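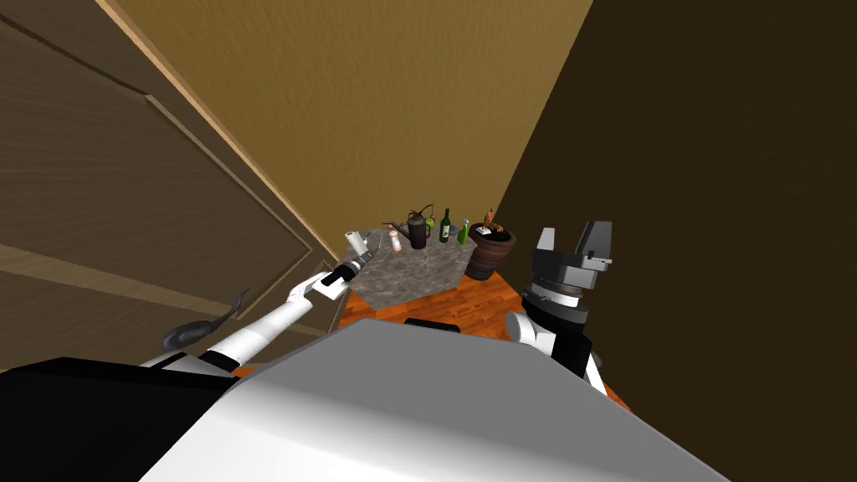
Kitchen counters in shared student housing are rarely sized by calculation. This project compared the counter area supplied in the two-person apartments at Plarkmont with the area that residents need to prepare a basic evening meal. Depth was treated as fixed, and only the clear length between obstructions was recorded. A small square counter standing in a small room, as in the view at the head of this report, is the limiting case for the method, as neither side can be called the length. For that plan shape the shorter clear dimension was used in both directions. Sinks, drainers and stove tops were subtracted before any comparison was made.

The survey was carried out in October. Residents of the Powell building completed a form listing the tasks done at the counter, the order of the tasks, and whether any task had to be moved to a table or the top of the refrigerator. Of the 100 forms handed out, nearly all came back, but those with no task order were left out of the analysis. Measurements were made with a steel tape to the nearest millimeter and repeated once. Where the two readings differed, the lower was kept.

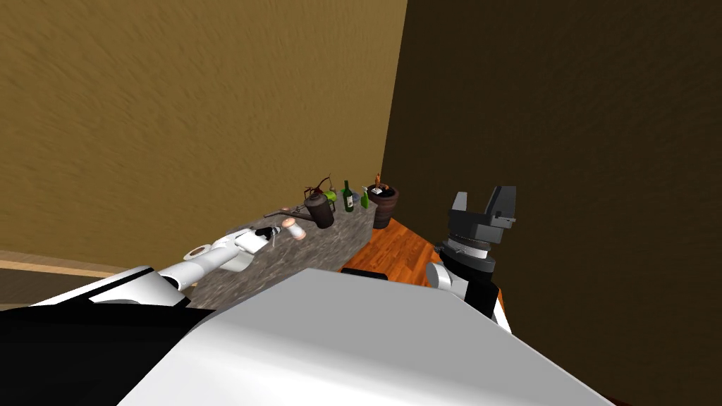
Gwenllian Wogan
3 Nov 2023

Results

The mean clear length in the Powell kitchens was 1,484 mm. This is enough for chopping and plating to take place side by side, provided that no appliance is stored on the surface. Most residents reported storing at least a kettle there. Once the footprint of stored items was removed, the usable length fell below the value set in the project brief, and the tasks had to be done one after another.

Layout had a larger effect than length. In kitchens where the counter ran into a corner, the last part of the surface was used mainly for storage. Residents described it as hard to reach and hard to wipe. Kitchens with the sink at the midpoint performed worst, as the remaining surface was split into 2 short sections.

Limitations

The forms rely on memory, and cooking habits change near exams. The Prastetti building was dropped from the study when access could not be arranged. Lighting was not measured.

Further work

The Testen layout, with the sink moved to one end, should be drawn at full scale on a floor and tried with two people working at once. Wall shelves for kettles and toasters should be tested first, being the cheaper change.

Last updated: see date under author name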